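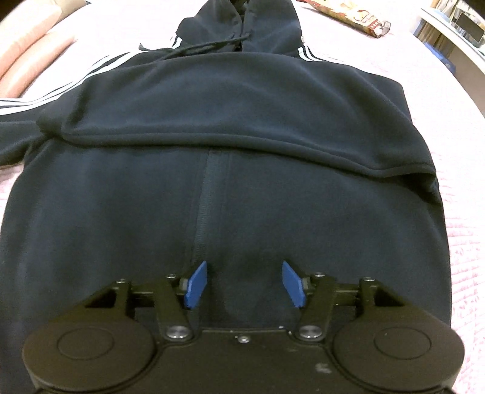
Navy hooded sweatshirt laid flat on the bed, hood at the top, with a fold across the middle of the body.

Home Laundry Care Folding Storage Contact

Folding a hooded sweatshirt for a drawer or shelf

This method produces a flat rectangle with the hood inside. It suits adult fleece hoodies, with or without a zip. Heavy garments with a sherpa lining will not hold the fold and should be hung.

What you need

A flat surface wider than the garment with one sleeve out. A made bed is adequate. A table gives sharper creases. No folding board is required, although a Pirnent board can be used for steps 3 and 4 if you own one.

Before you start

Check that the garment is fully dry at the cuffs, the hem and the inside of the pocket. These are the thickest parts and dry last. Close the zip if there is one. Empty the pocket.

Steps

1. Lay the sweatshirt flat with the hood away from you and the hem towards you. Pull the hem square. Smooth the body from the centre outwards with the flat of the hand. Fleece drags on bedding, so lift and reset the fabric if it bunches underneath.

2. Even up the drawstring. Pull both ends to the same length and lay them on the chest. A long string left loose at the neckline will catch in the drawer runner.

3. Fold one side in towards the centre by a quarter of the body width, taking the sleeve with it. Turn the sleeve down so that it runs parallel to the side edge. If the sleeves are striped, use the stripes as a guide; they should lie straight from the shoulder down.

4. Repeat on the other side. The two folded edges should be parallel. The strip you now have should be slightly wider than the hood.

5. Fold the hood down flat over the chest. Press the air out of it.

6. Bring the hem up to the middle of the body. Fold once more so that the hood is enclosed.

7. Turn the bundle over and square the corners.

Common faults

A roll of fabric across the middle. The body was not pulled out to full length before folding. Open the garment, take hold of the hem at both corners and draw it towards you until the roll is gone.

Bundle thicker at one end. The hood was left bunched. Return to step 5.

Centre line off to one side. The side folds are unequal. On garments with a centre seam, measure each fold from the seam.

Storage

Fleece compresses under load, so keep stacks low and place the heaviest garment at the bottom. In the Firum 80 cm drawer, store the bundles on edge with the last fold facing up. In the Hollis shelf unit, store them flat with the fold facing out.

Dark fleece sheds lint onto pale cotton. Keep the two in separate drawers until the hoodie has been through several washes.

Cisadstead Home Notes. Page last revised 14 November 2024.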